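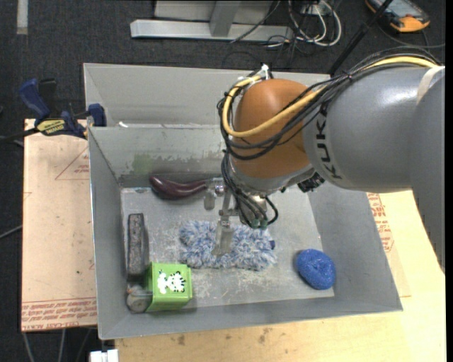
The KUKA arm at the picking bin, with mixed household goods.

About Pilerwood

Pilerwood is a returns and sorting company for household goods. We started in January with 14 people and one long table. Today we handle 400 parcels in a normal day, for shops that do not want to open returned boxes by themselves.

In the first years all picking was done by hand. A person bent over the bin, took out a sponge, a duster or a toy, turned to the shelf, and bent again. Many of us had pain in the back, and Anong Somboon, who leads the floor, asked for a change before anybody in the office did.

Now the arm takes the lifting from the bin. Our people check the goods, decide what can be sold again, and teach the arm about items it does not know. No one lost the job because of it. Jirayu Kaewmanee was a picker and is now responsible for the gripper settings -- he learned it here, during paid hours. The evening shift became 2 hours shorter and the pay stayed the same.

Not everything is easy. Soft things are still difficult, and some colleagues miss to talk across the table. We moved the break room closer for this reason.

Would you like to visit? Write to Lamduan Kamolrat at the front office. Visitors please wear closed shoes.

Page updated March 2025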